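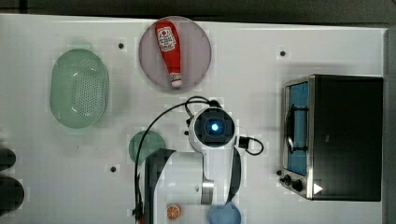 Heather Merrick buys tableware for the rental kitchens at Nasbridge, and her first question about a plate is how it stacks. "Color comes second," she said. "A plate that rocks in the stack chips or scratches the one under it."

The current stock list runs to 3648 pieces, most of it plastic, in pink, dark green and light blue. Each kitchen gets 12 round plates in mixed colors. Merrick stopped ordering single-color sets in April, when replacements for one shade went out of production and left her with 115 orphans.

Perforated baskets are bought separately. She prefers an oval with a thickened rim. "The rim is where they fail. Thin ones split at the ends once somebody carries potatoes in them."

Toaster ovens are placed at the right-hand end of the counter. Merrick measures clearance with the door fully open and adds a plate's width for landing hot food. Plastic plates stay out of the oven, a rule printed on the inside of every cupboard door.

On condiments she defers to Deirdre Costello, who handles supplies. Costello stocks squeeze bottles only. "Glass ketchup bottles cost us almost 400 dollars in cleaning last year," Costello said. "I don't order them now."

The next stock check covers lids, which neither of them has counted yet.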